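Thursday, December 5, 2024
Simone Nogueira, reading room

1. Guest registers. Box 31 of the Vatero papers is open at last, after a morning spent looking for the key in the wrong coat. Two registers from the Hotel Perkow, both with the spines gone. The second begins in March and gives up in the middle of a week, as though the clerk had gone for lunch and thought better of it. Handwriting good, spelling of foreign surnames heroic. Sugawara appears in four versions on one page. I have listed them all under the least silly one.

Mitsuko thinks the proprietor and the wine importer are the same man. I think they are cousins who owed each other money. Item 3027, the lease, ought to settle it, if anyone can read the signature.
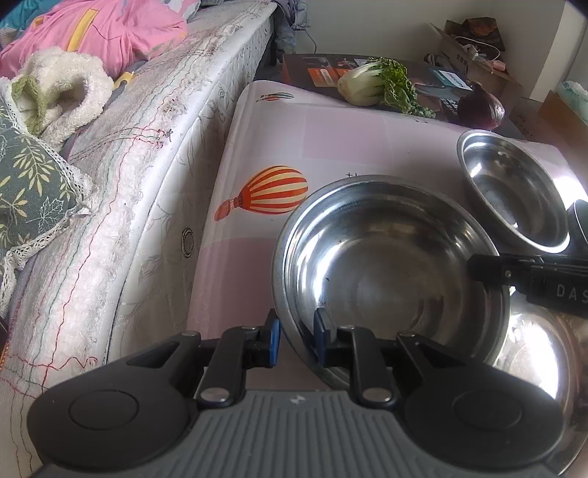
2. Kitchen inventory. Item 3836, filed under "correspondence" by some earlier genius. The cook's list is in German, the prices are in French and the complaints in the margin are in both. Steel bowls get a line to themselves, then a sharp note about lending things to the hotel next door. Alistair wants this for his chapter on rivalry. He may have it once he returns my dictionary.

To do: ask Arif about the watermark, re-shelve box 31, find out who wrote "rubbish" on the folder in ink.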